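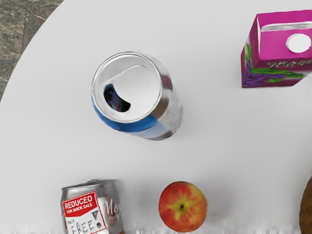

What does a beginner need to know before improvising at the piano with a partner?

Very little: the five black notes, a steady pulse and how to stop together. Reading music is useful elsewhere on the course but is not needed for this unit.

Music for Adult Learners
Unit 4: Improvising in pairs
Handout for the session on Thursday, October 12, 2023

Seating and parts

The lower player (secondo) sits on the left and keeps the pattern going. The upper player (primo) sits on the right and plays the tune. Agree who is pedalling before you begin. It is normally the lower player, as the pedal has to change with the bass.

Swap seats halfway through every practice. Most people prefer one side and will stay there all term if allowed to.

The black-note exercise

The lower player chooses two black notes, G flat and D flat, and plays them one after the other in slow crotchets. Keep this up for four bars before the upper player comes in. The upper player may use any black note above middle C, one at a time, right hand only.

The black notes form a pentatonic scale with no semitones in it, so clashes are mild. Listen for rhythm instead. A repeated short phrase with a rest after it will sound more like music than a long run of notes.

To end, the lower player slows down over two bars and holds G flat. The upper player finishes on G flat or D flat.

Moving to the white notes

We use the Nzioka pattern from the course book, which goes A, G, F, G in the bass, one note to a bar. The upper player uses A, C, D, E and G. Leave out B and F for the first few attempts. When you add them, treat F with care over the A bass and move on to E.

Question and answer

One player makes up a phrase two bars long. The other replies in the same length, beginning with the same rhythm and changing the ending. Count the rests aloud if you keep coming in early.

Common difficulties

Speeding up. Usually the lower player following the upper one. Set the metronome lower than feels comfortable.

Both players too loud. The bass should be softer than the tune.

Stopping after a wrong note. Carry on. Play the same note again in the next bar if you like and it becomes part of the phrase.

Practice before the next session

Play the black-note exercise for 30 minutes over the week, in short sittings. If you have no partner, use the Duvent backing tracks, which have the lower part only. Keyboards can be booked in the Firov room.

Unit 5 starts in November and covers chords in the left hand. Bring this sheet and a pencil.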